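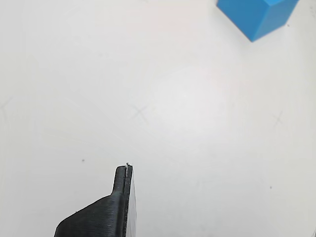 Figure 3. Close view of the work surface of the Sowa cell.

3.2 Finger replacement and alignment

The fingers of the Sowa cell are treated as wearing parts and are changed every 300 grasps, or sooner if a fault is logged. They are printed in black plastic to a drawing supplied by Onov, with the layers running across the finger, and each has a wide base that steps in to a narrow upright tip. Layer lines are left as they come off the printer. Small flecks at the top of the tip, such as the white one in Figure 3, are noted at the daily check and removed with a dry cloth or a scalpel, depending on whether they are dirt or part of the print. We did not sand the tips, as sanding shortened two early fingers enough to upset the height setting.

A new finger is fitted with the gripper open and the arm parked. The screws are first run in by hand, the finger is pushed back against its stop, and the screws are then tightened in turn. The gripper is closed on nothing at low force and opened again 13 times before the screws are checked once more. In the first weeks at Wostham this last check was often skipped, and most of the loose fingers recorded in April date from that period.

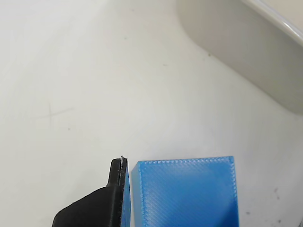

Alignment follows directly after fitting. The arm is driven to a stored pose over each pencil cross on the table, and the operator judges the offset by eye from the wrist view. An offset of up to half a tip width is accepted and entered as a correction in the Movudska controller. Anything larger means that the finger is not seated, and the fitting is repeated from the start. The crosses fade with cleaning and are redrawn through a card template, which is kept in the cell and used for nothing else.

The full procedure took 45 minutes when it was first written down. With the template and a second set of screws laid out beforehand it now takes 34 minutes, most of it spent on alignment. The settings used for the trials in Section 4 were fixed on Aug 30, 2018 and were left unchanged from then on, apart from the corrections entered after each change of finger.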